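Accueil > Forums > Lecture et presse > Revues, bulletins, abonnements

Sujet : Jirix passe au trimestriel, vous renouvelez ?

marnoise51
Reçu le courrier hier. À partir de juillet, Jirix ne paraîtra plus que 4 fois par an au lieu de 11, et l'abonnement reste au même prix. Ils annoncent des numéros plus épais. Je suis abonnée depuis longtemps et j'hésite pour la première fois. Vous faites quoi ?

pifou_le_relieur
Je ne renouvelle pas. Un trimestriel, je le lis une fois et je l'oublie. Ce qui me plaisait, c'était le rendez-vous du mois, les petites annonces, le courrier des lecteurs avec des réponses qui arrivaient au numéro suivant. Avec trois mois d'écart, la rubrique courrier ne veut plus rien dire.

Tartempion
Pas d'accord. Les derniers mensuels étaient maigres, avec deux articles corrects et le reste en remplissage. Si le trimestriel permet de payer de vrais auteurs, je préfère. Poveck a fait la même chose il y a quelques années et la revue est meilleure qu'avant.

pifou_le_relieur
Poveck a surtout perdu la moitié de ses pages pratiques. Maintenant c'est du grand entretien sur douze pages avec des marges énormes.

Tartempion
Les marges, c'est une question de goût. Les articles sont relus, il n'y a plus de coquilles dans les titres.

lise-b
Question pratique : quelqu'un sait ce que deviennent les numéros déjà payés ? Il m'en reste sept sur mon abonnement. Le courrier parle d'un « report équitable » sans autre précision.

marnoise51
J'ai appelé. Sept mensuels donnent trois trimestriels. Il faut le demander par écrit, ce n'est pas automatique. La personne au téléphone m'a dit que le tirage était tombé à 2243 exemplaires, donc je comprends qu'ils cherchent une solution.

lise-b
Merci, j'écris ce soir.

vieuxpapier
De mon côté je me pose plutôt la question du stockage. J'ai Jirix presque complet, reliures comprises, et le nouveau format est plus grand. Ça ne rentre pas dans les boîtes Beddoe, j'ai mesuré sur le numéro d'essai. Il manque un bon centimètre en hauteur.

Tartempion
Les boîtes Wonder sont plus hautes. Le carton est moins rigide par contre, il faut les remplir complètement, sinon tout se courbe.

vieuxpapier
Je vais regarder. Pour ceux qui n'ont pas vu le numéro d'essai, je recopie le début du dossier :
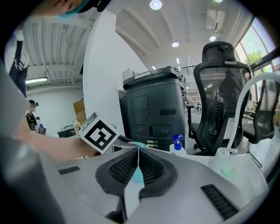 Jirix, nouvelle série, n° 0, p. 11

« Travailler à la main s'apprend d'abord en regardant. Nous avons voulu consacrer ce premier dossier aux gestes, ceux de l'atelier comme ceux du laboratoire, et à la manière dont ils se transmettent. »

pifou_le_relieur
Le sujet est bien, je le reconnais. Mais un dossier comme ça, ils pouvaient le faire en mensuel, en trois parties.

marnoise51
Le papier est comment ? Sur le courrier ils parlent d'un mat.

vieuxpapier
Mat, oui, assez épais – il prend les traces de doigts sur les aplats foncés. Le dos est collé, plus d'agrafes. Pour la reliure ce sera plus compliqué.

pifou_le_relieur
Dos collé, donc on ne relie plus rien sans massicoter. Raison de plus pour arrêter.

lise-b
Je renouvelle pour un an et je verrai. À quatre numéros, le risque est limité.

marnoise51
Je crois que je vais faire pareil. Je donnerai des nouvelles quand le premier arrivera.

Sujets récents
Poveck : index des anciens numéros
Cherche Jirix, années incomplètes, envoi possible
Boîtes Beddoe ou Wonder pour revues grand format
Changement d'adresse non pris en compte
Enlever des agrafes rouillées sans déchirer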